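Sunday, late

I said I'd write this down while it was still fresh, and then I made soup and watched two episodes of the thing with the lighthouse, so it's now ten past eleven and it's only sort of fresh.

Friday was the day the February send went out. For anyone new around here: I do the email and text messages for Ginine, which is a small chain of garden and homeware shops (four stores, one of them tiny, one of them cold), and I've been doing it from my kitchen for almost two years. Newsletters on the first week of the month, texts when there's a sale or a late opening, and a lot of arguing with spreadsheets in between. I like it more than I thought I would!

The plan for this one was simple enough. The Demchenko Street store is moving across the road and wanted a clearance weekend before the move, with 20 percent off everything that's a pain to carry. Pots, mostly. Big mirrors. So we'd text the people who'd signed up at that store's register, and only those people, on Friday at four in the afternoon, when they're already thinking about the weekend and not about work. I had the message written by Tuesday. It was short and had the address in it and I was quite pleased with myself.

Then Maksym Kovalchuk called. Maksym runs the Demchenko Street store and he's a lovely man, but he treats a text message like a suitcase, there's always room for one more thing. Could we mention the free parking? Could we mention that the café next door was doing a thing with cake? Could we say "while stocks last" and also "everything must go" and also say where the new store would be? I said a text has a length, Maksym. He said surely people can scroll. We went back and forth on it for the length of an entire load of laundry and ended up with the parking and the new address and no cake. I felt bad about the cake.

What really ate the week, though, was the list. We moved over from our old sending tool to Pretonano in the fall, and I'd been telling everyone (my sister, the dentist) that the move was finished. It wasn't quite finished. When I pulled the Demchenko Street sign-ups I got 257 names, and I knew there should've been over 300, I'd seen that number on a printout with my own eyes. So that was Wednesday gone. I went through the export line by line with a ruler held up against the screen, like my grandmother reading the phone book.

Here's what had happened, as far as I can work out. The old tool had one field for "store" and the new one has two, one for where you signed up and one for the store you like best, and whoever set up the import (me, it was me, at night, in October) had pointed some of them at the wrong one. So a bunch of people who signed up at Demchenko Street were sitting in there as fans of the Dravalico shopping center branch, and they'd have been getting texts about the Dravalico late openings all winter. Nobody complained. I can't decide if that's nice or terrible.

I fixed it by hand on Wednesday night and then didn't trust myself, so I fixed it again on Thursday morning from a fresh export and compared the two. They matched except for one woman, who I'd typed in with a comma in her phone number. She's okay now.

Then the opt-outs. This is the bit I get jumpy about, and I wish I could say it's out of principle, but mostly it's that I once, at an old job, texted a man who'd asked us three times to stop, and he rang the office and was so polite about it that I still think of him in the shower. So I always check the stop list last thing, after everything else has been moved around. Thursday afternoon I laid the stop list next to the corrected list and found six people who'd have slipped through. Six! They'd said stop to the old tool and the new tool hadn't been told. Out they went. I've asked the Pretonano support people if there's a way to lock that list so an import can't walk over it, and they've sent me a link to an article I'd already read. I'll ask again on Monday, in a firmer voice.

Anyway, the newsletter. While all this was going on the regular monthly email also needed doing, because the month doesn't care. The theme was color for the table, which I didn't pick but didn't mind, and I spent an hour or so on Thursday evening sorting out which pictures went in which block. I do love that part. You get the words down to nothing and let the plates do the talking.

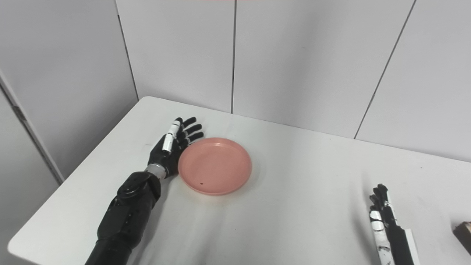 Salmon pink on white.

The subject line took longer than the pictures did. It always does. I had a whole page of them in my notebook, and half of them were puns, and I crossed out the puns and then put one back. In the end we tested two. One was plain ("New colors for your table") and one was a bit cheeky ("Your table called, it's bored"), each to a small slice of the list, with the winner going to everyone else after a couple of hours. I'd have bet my good scissors on the cheeky one. The plain one won and it wasn't close. So I've learned that again, for what must be the fifth time.

I also moved the button. It used to sit at the very bottom, under the opening hours and the bit about gift cards, and I'd been wondering all winter why hardly anyone pressed it. Then on Thursday I opened the January email on my own phone, standing in line at the pharmacy, and I gave up scrolling before I got there. I gave up on my own email! So the button's at the top now, right under the first picture, and there's a second one further down for the people with patience.

Friday. I'd set the text to go at four and then spent from three onward walking around the apartment picking things up. I don't know why I'm like this. It's scheduled, it goes, there's nothing to press. At quarter to four I opened it one more time and read it aloud to the cat, and it said "Satuday." It had said "Satuday" since Tuesday. I'd read it, Maksym had read it, the area manager had read it and told me it was crisp. I fixed it with fourteen minutes on the clock and my hands were properly shaking, and then my own phone buzzed at four exactly (I'm on every list, always put yourself on every list) and there it was, spelled right, with the parking in it.

Maksym called at half past to say a lady had already come in holding up her phone. He was so happy you'd think he'd invented the telephone. He wanted to know if we could do another one on Sunday, and another one after that, maybe one every day until the move. I said no. He said every other day? I said Maksym, they gave us their number for a sale, and if we're in their pocket every morning they'll be gone by the time the new store opens and you'll be standing in it by yourself with the mirrors. He went a bit quiet and then said fine, one more, the day before the new doors open. I think that's fair. I've put it in the calendar with a note saying SPELL THE DAYS.

The numbers I've got so far are only the early ones, so I'm not going to hang anything on them. Eleven people opted out after the text, which stung a little, and I'd love to know how many of them were my Dravalico people finally getting a message from the store they'd signed up for and thinking who on earth is this. I should've thought of that beforehand. Maybe a small hello message first, something like "you signed up with us at Demchenko Street, here's what we'll send." Too late for this one. It's going in the notebook for whenever I get around to checking the other three stores, which I now have to do, because if one was wrong I don't see why the others would be right. The tiny store should be quick. The cold one has a sign-up book that's written in pencil.

I've been going back and forth on sign-up cards too. Ginine wants people to leave their number at the register and the card we've got asks for name, phone, email, birthday, favorite store and what kind of plants they own. Who's filling that in with a line behind them? I want to cut it down to a phone number and a tick box and a sentence in plain words saying what they're agreeing to. The area manager is attached to the birthday. I can see why, a birthday voucher's a nice thing to get, but we could ask for it later, once they've bought a pot or two and they like us. I've got 30 minutes with her this coming week to make my case and I'm going to bring one of the cards and a timer and make her fill it in. Maybe that's mean. I'll bring cookies.

Other things, quickly, my eyes are going. The invoice for the texts is due and I still don't understand why a message with a curly apostrophe costs more than one with a straight one. Someone did explain it to me once, very kindly, and I nodded the whole way through. I've just gone and taken all the curly ones out of the saved messages.

The soup was leek. I've frozen half of it. Bed now, and the spreadsheet for the cold store in the morning, with the ruler.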